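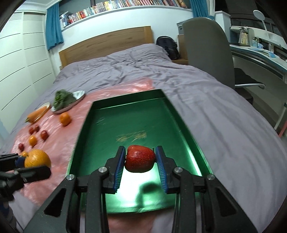

Une pomme tenue dans la pince, au-dessus d'un plateau vert.

Kerstin Ekström travaille depuis deux ans sur la manipulation d'aliments chez Skurorden. Son équipe ne programme pas de trajectoires. Elle enregistre des gestes faits par des personnes, avec une pince dans chaque main, et s'en sert pour entraîner un modèle de commande. Nous l'avons jointe un jeudi, entre deux séances.

Le projet en cours s'appelle Rornton. Il porte sur une tâche étroite : prendre des fruits et des légumes et les déposer sur un plateau. « On nous demande souvent pourquoi on ne commence pas par quelque chose de plus utile. Mais c'est déjà difficile. Une tomate cerise roule, une carotte n'a pas la même prise selon le bout par lequel on l'attrape, et les feuilles n'ont pas de forme du tout. »

Les enregistrements se font chez les gens, dans des chambres, des cuisines, des couloirs. L'équipe a commencé en laboratoire, sur une table grise, et le modèle a mal supporté le changement de décor. « Dès qu'on posait le plateau ailleurs, il visait à côté. Une couette, ça s'enfonce, ça fait des plis, le plateau penche un peu. Il faut que ce soit dans les données. »

Chaque participant reçoit une feuille de consignes d'une page. On y lit qu'il faut approcher lentement, fermer les doigts de la pince sans à-coup, lever, déposer, puis ouvrir complètement avant de s'éloigner. Une séance compte 60 prises. L'objectif fixé pour juillet est de 300 séances, dans des logements différents autant que possible.

Les prises ratées sont conservées. « Au début, on les jetait. Wanigasekara, le bureau qui fait l'annotation pour nous, nous a proposé de les garder avec une étiquette à part. Quand quelqu'un lâche une mandarine et la reprend, la reprise nous intéresse beaucoup. » En revanche, une séance est écartée si le participant aide avec les doigts - cela arrive surtout avec les petits objets, en fin de séance, quand la fatigue vient.

La pomme reste l'objet le plus facile. Elle est ferme, à peu près ronde, et remplit bien l'écart entre les deux doigts. Kerstin Ekström s'en méfie pour cette raison. « Si on laisse les gens choisir, on se retrouve avec 100 pommes et presque pas de feuilles. Maintenant l'ordre est tiré au sort. »

Reste la question des reflets. Un plateau métallique brillant renvoie la lumière et l'ombre de la pince tombe dessus, ce qui gêne l'estimation de la distance. L'équipe a songé à n'utiliser que des plateaux mats, puis y a renoncé. « Les gens ont des plateaux brillants chez eux. »

Un premier essai sur un bras fixe est prévu à l'automne, dans les locaux de Brorniswood. Elle ne donne pas de taux de réussite visé. « On regardera d'abord les tomates. »

Contact | © Skurorden, tous droits réservés | Haut de page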